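Gripper Care on the Pandow Cell: Frequently Asked Questions

Who looks after the cell?
Žofie Halás keeps the service log and approves any change to the gripper. The simulated copy of the cell, called Student, is hers too. Send her a note before you edit either one.

How often do the finger joints need checking?
Every 13 shifts. Switch off the drive, lock it out, and move each finger by hand. Both should swing freely, with no click at the pivots.

Which pads are fitted?
Sinora flat pads, part 371. Each is held by 2 screws. Replace them as a pair.

Do I have to try a new setting in Student first?
Yes. Load the setting, open the fingers fully, and bring the gripper up to the part at low speed. Check the wrist view with the fingers open on either side of the part before you run a close.

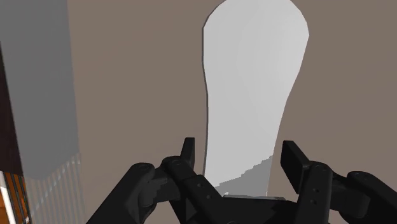

What should I do if one finger closes before the other?
Stop the cell and run the homing routine with nothing between the pads. If the fingers still close unevenly, look for a loose link screw on the slow side. Tighten it and home again.

Can I grease the pivots?
No. The bushings are dry, and grease collects dust.

Where are the spare parts?
In drawer 4 of the Antoniadis cabinet. Write down what you take.

Last updated 22 February 2026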